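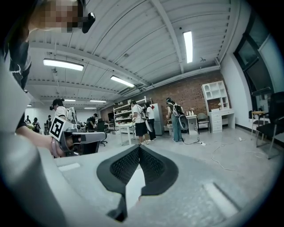 Lighting and layout for a big room with brick wall and open ceiling

Forum: Workrooms and Shared Spaces
Page 1 of 1

brickside_mo
Joined in June
Hello all. I am new in this forum and English is my second language, so please be patient with me.

We moved in a large shared workroom and I was asked to make a plan for it before the next lease period starts. I put the photo on top. The ceiling is white corrugated, with all beams, ducts and pipes open, and the light comes from rectangular fluorescent fixtures. At the back is a red brick wall, with a tall white metal shelf, the refrigerator and a small white table in front of the shelf.

My questions are these:
1. Should we change the fluorescent lights to LED panels, or leave them?
2. Is it a mistake to have the refrigerator directly beside the storage shelf?
3. Would you paint the brick? Two of my colleagues want it white. I am against.

The budget is small. The landlord pays for nothing except leaks.

ductwork_dan
Leave the brick alone. Once you paint it you own that decision forever. Getting paint out of brick is a horrible job and you never get all of it.

On the lights, what do people complain about? Too bright, too cold, flicker, noise? Those are different problems and they have different fixes.

halfpint77
I will disagree with Dan about the brick. We painted ours in a print shop with a mineral paint, made for masonry so the wall can still breathe, and the back of the room became a lot brighter. Red brick eats light. Eleven years later it still looks good. But ask the landlord in writing first.

ductwork_dan
Mineral paint is even harder to remove, so this is my point.

halfpint77
Only a problem if you want to remove it :)

brickside_mo
Thank you both. About the lights: the complaint is mostly in the afternoon. People who sit all day near the long fixture on the left say they get tired eyes. People who work farther back say nothing. For noise, one fixture hums a little in the morning and then it stops.

kettle_and_cord
The hum is most likely an old magnetic ballast. An electrician can change the ballast, or go to LED tubes and bypass it. Please do not let somebody do this from a ladder with a video on the phone. We paid for 20 tubes and the labor, and it was much cheaper than new panels, as all the housings stayed where they were.

For tired eyes, look at diffusers. If the tubes are bare or the cover is very clear, a frosted cover helps more than people expect. Also turn the desks so that nobody has the long fixture directly in the view.

ductwork_dan
Agree with all of this. And with an open ceiling like yours, check what each fixture hangs from before you move any. I have seen one tied on a sprinkler pipe.

oona_w
I want to talk about the refrigerator. Next to a shelf is fine, but leave a gap on the side and behind. We had ours pushed tight against an Eklund metal rack and the side became so warm that the glue sticks on the rack got soft. With 2 inches of air the problem was gone. Check the manual for your model, some want more.

Second thing, do not keep food and work supplies on the same shelf. Give the kitchen things one shelf only, with a label. In our place somebody put the sugar beside the plaster powder. They are both white. You can imagine.

brickside_mo
This is very useful, I did not think about the warm side. Our shelf holds all kinds of things together, so I will start there. Somebody proposed a closed cabinet from Clillard. Does anybody know them? The open shelves are practical but they look untidy very quickly.

kettle_and_cord
I have the Clillard one. Doors are good, the feet are weak. Also a closed cabinet does not make people tidy, it only hides it. I would keep the open shelf and buy boxes. We use the gray Brastia ones, they stack and the lid stays on.

oona_w
Yes, boxes. And please anchor the tall shelf to the wall, if it is not done already. In brick, drill in the mortar joint if you may have to leave the place one day. It is easier to repair than the brick itself.

halfpint77
Not in the mortar if it is soft old lime mortar! The plug will turn around and come out. Test one first, low down where it is not seen.

oona_w
Fair, ours was newer cement mortar. Test first.

marl_street
What is the small white table for? If it is where people make coffee, I would replace it. Thin legs, and in our room a table like this got pushed by everybody who opened the refrigerator. We changed to a Clalel wall shelf that folds down and it made the passage free.

brickside_mo
At the moment it is for everything – cups, mail, chargers. I like the fold-down idea, but the tall shelf stands behind it, so I would need to find another piece of wall.

My plan now is: electrician for the humming fixture, frosted covers on the left side, a gap for the refrigerator, boxes with labels. The brick stays red until I get an answer from the landlord. My two colleagues are not happy but they can wait.

ductwork_dan
Good plan. Get the electrician to write down which ballasts he changed, and tape the list inside the panel door.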